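Budget for the Fingers First

By Murdo Crichton

Most equipment plans for handling soft goods begin with the arm. I think they should begin at the other end, with the few square inches that touch the product, and work back. 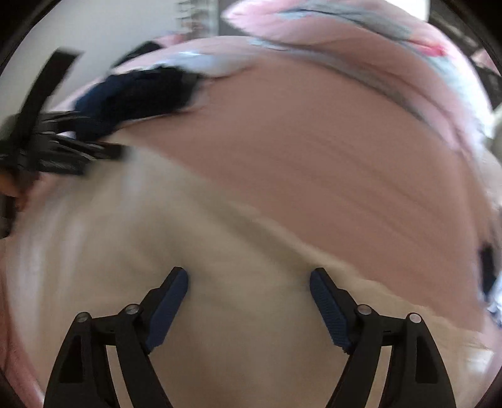 What the quote leaves out

Textile sorting is a poor match for the way automation is normally bought. A buyer writes down a payload, a reach and a cycle time, sends those to three or four suppliers, and compares the prices that come back. For cartons this is adequate. A carton has a known weight, flat sides and corners that stay where they are. A pile of fabric has none of these, and the figures on the quote say very little about whether the machine will pick anything out of it.

Consider two pads facing each other across a wide gap, with cream fabric just in front of them and something pink and rounded above it. The load is trivial. Any arm on the market could lift it. The open questions are where the pads close, how much cloth they take in, and whether they take one layer or two. All three depend on the pad surface, the shape of the linkage and the opening between the fingers. On a typical quote those items share a single line called "end effector," priced as an accessory.

I have reviewed capital requests for soft goods handling for a number of years, first inside a plant and later for outside clients. The requests that went badly had a common shape. The arm took most of the money, the integration took most of what remained, and the gripper was chosen in the last month before the purchase order went out. When the gripper proved wrong for the material, there was no line left to fix it from.

The Vurkby request

The sorting line at Vurkby is a fair case. The original request asked for one arm, one vacuum head and a conveyor extension, and it was well prepared on its own terms. The vacuum head had been tested on folded cotton sheets. The incoming stream was mixed: plush, knits, fringed pieces, printed layers stuck together, straps. Vacuum does poorly on anything that lets air through, and a good share of that stream does.

The integrator, Brannigan, offered a parallel jaw as a replacement, and it was a reasonable offer. The delay came from the budget. The new jaw needed a different mount, the mount changed the clearance over the bin, and each change had to go back for approval as a variance. The line sat for 12 weeks over parts that cost a small fraction of the arm.

My objection to the Vurkby request is that it fixed the expensive item first. The arm should have been the last thing specified, after the stream had been sampled and the grip settled. An arm is close to a commodity at these payloads. A grip that works on plush and also on loose fringe is not.

Trial by hand

The cheapest step available to a buyer is a trial with a hand-held gripper. A person holds the tool, works through a real bin, and finds out which picks are possible with that finger geometry and which are not. No cell is needed, no guarding, no controller. If the tool carries a camera, the trial also leaves a record that can be reviewed later by people who were not in the room, including the ones who sign.

Planners tend to resist this on two grounds. The first is that a person is better than a machine at steering the tool, so the results will flatter the gripper. That is correct, and it makes a failed pick more useful. If a skilled hand cannot get a layer of cloth out with a given pair of pads, the machine will not either, and the pads can be struck from the list at very low cost. A successful pick proves less, and should be reported that way.

The second ground is that the video looks poor. Soft material close to the lens smears as soon as the tool moves, while the fingers themselves stay sharp. Managers used to vendor footage read this as a fault. For purchasing purposes the fingers are the part under evaluation, and a blurred background costs little. If the record is also meant to train a model, the standard is higher, and exposure time and lighting belong in the plan as cost items of their own.

A trial of 40 bins is enough in my experience to rank two or three pad types. Graminier, which supplied the pads for a later project of mine, lent its samples at no charge, and I would expect most suppliers to do the same for a serious buyer.

Where the money should go

I would set aside at least a fifth of the capital figure for fingers, pads, mounts and the trial work behind them. I would also move pads out of capital entirely once the line is running. They are a wearing part. A ridged or knurled face loses its edge and fills with lint, and grip falls off slowly enough that operators adapt to it before anyone logs it. Protena, a client with a similar line, changes its pads every 6 weeks regardless of appearance and buys them on the same order as belts and filters. The pivots in a linkage gripper need the same treatment. Play at the joints shows up as pads that no longer meet squarely, and on thin cloth a small error is a missed pick.

Spares deserve a figure as well. I have seen a cell stopped for a day for want of a screw. A complete spare finger set, assembled and ready to mount, should sit on the shelf from the first day. On the last request I wrote, the spares came to some $555, and it was the only line that drew a question. The arm passed without comment.

The case against

There is a fair argument on the other side. Finance departments like the arm because it holds resale value and depreciates on a known schedule, while custom fingers are worth nothing to anyone else. A plan weighted toward tooling looks riskier on paper. A buyer who commits to a special gripper may also find the incoming stream has changed by the time the line is commissioned.

I accept both points. The remedy for the second is a mount that takes other fingers, and a tooling line that is renewed each year in the November round. The first is an accounting preference. It describes what can be recovered if the project is sold off, and a plan written mainly around that outcome will tend to buy a very good arm with the wrong thing bolted to the end of it.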